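Learning from Examples: Handout for Session 5
Prepared by Catinca Pascu, with corrections by Traian Ghiță

Please read these pages before you come to the laboratory. They cover how we collect examples for the Skillus exercises, and what belongs in your written report. The theory of the training itself is in the handout for the next session.
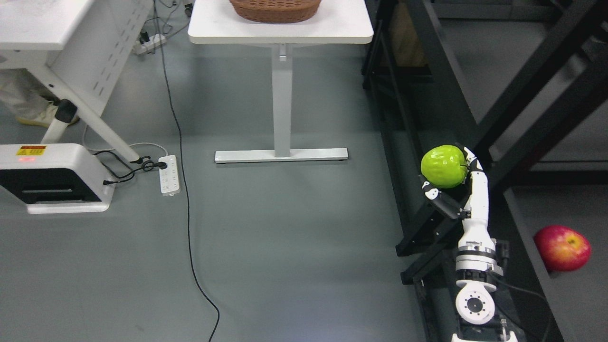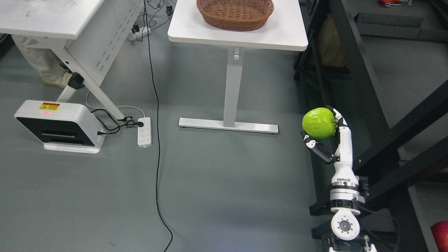

An example, in this course, is one complete recording of a task, from the starting position to the moment when the operator says that the task is finished. It contains the camera stream, the joint positions and the written label. A single picture is not an example, and students confuse these two things every year. When you write a label, write only what the recording can support. In both pictures above the hand is holding an apple, and a wicker basket stands on the white table farther away. From this we may label the state as "apple in hand". We may not label it "apple going to basket", even if the basket seems to us a natural goal, for the direction of the movement must be read from the joint positions over time. The same care is needed with color. The apple in the first picture is bright green and the one in the second is more yellow-green, so if your label has only the word "green", you have lost a difference which the system could perhaps use.

Variation

A learning system repeats what it has met often. If every recording begins with the object in the same place, the system will learn the place and will know very little about the object. For this reason each group prepares a plan before recording. The plan must name 5 starting positions and 4 orientations of the object, which gives 20 combinations. Record each combination 2 times. Do not choose the order by yourself; use the random list from the Undatex folder.

Change one thing at a time in the first round. In the second round you may also change the light and the background. Write down every change, also the small ones, such as a chair that was moved.

Failed attempts

Keep them. A recording where the object slips is still useful, but it must carry the label "failed" and the moment of the failure. Last January one group removed all its failed attempts, and afterwards we could not explain why their system never tried a second grasp. If you are not sure whether an attempt failed, use the label "unclear" and ask your partner to look at it without hearing your opinion.

Division of the data

Put aside the test recordings before you train anything. Recordings made one directly after another are very similar, so do not divide them between training and test. The Olteanu method, which we discussed in the lecture, divides by starting position, and it is the method we use here.

Report

Hand in the plan, the list of labels and one page of comments. The Kostden template is required. Reports are accepted until 31st December, by e-mail to Catinca Pascu. Questions about the recording software should go to Traian Ghiță.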